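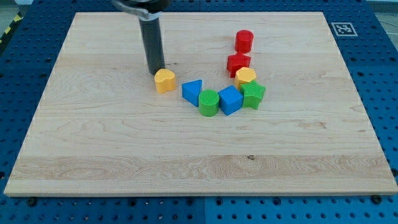
Finishing a maple board that sits on a pegboard bench top: oil, wax or leave it bare?

Asked in Woodworking and Small Shops, November 14, 2022

Hi all! I've caught the bug badly and I need some opinions. I have a light maple board on top of my blue pegboard table and I love the look of it, the grain is mostly long streaks but there's a wavy, swirly stretch along one side with a little dark knot in it. I could stare at it all day. The yellow heart block is from the shape set I'm making for the school fair in Busorstead, and the board is going to be the base they all get sorted on.

My questions:

What finish keeps the color pale? I put Tutix oil on a scrap and it went way more orange than I wanted.

Do I need to do anything about the knot?

And how do I stop a board from creeping around on pegboard? I don't want to drill into it if I can help it.

Thanks so much, this is the most fun I've had with a project since July!

3 answers

Answer 1 (accepted)

What a pretty board! Maple is my favorite for this kind of thing. If you want it to stay cream colored, skip oil completely and use a water-based clear coat. Oil finishes warm the wood up and most of them keep getting yellower over the years.

The way I do it: sand to 220, wipe with a damp cloth to raise the grain, let it dry, then a quick light pass with 300 or whatever fine paper you have close to that. Thin coats, 4 of them, and scuff between each one. Go gently over the wavy part. Swirly grain likes to go blotchy under stain, but under a clear coat it just shimmers, you're going to be so happy with it. Do the bottom and the edges too or the board may cup.

For a small knot, press on it with a fingernail. If it's solid, leave it alone. If it moves or has a crack, run in a drop of thin CA glue and sand it flush after it sets.

Creeping: cut a piece of that rubbery shelf liner a bit smaller than the board and lay it underneath. Works on my pegboard bench in Gurham and you can pull it out whenever you need the surface clear.

Answer 2

I like dowels better than liner. Glue two short ones into the underside, spaced to match your pegboard holes, and it drops right in and comes right back out. Yes it's drilling, but only the bottom and only shallow! Measure the hole spacing across 10 holes and divide, don't trust the number on the package. My first try was off by a hair and I had to plug and redo both. Also check that the dowels don't land on a seam if your top is made of more than one panel.

Answer 3

just wax it. panyasiri paste wax, buff, done. looks great on maple

Comment from the asker: Going with the water-based coat and the liner for now, and I might try the dowels on the next one. The knot is solid! Does the wax go over the clear coat or is it one or the other?

Reply to comment: You can wax over it, give the clear coat a couple of weeks to harden first.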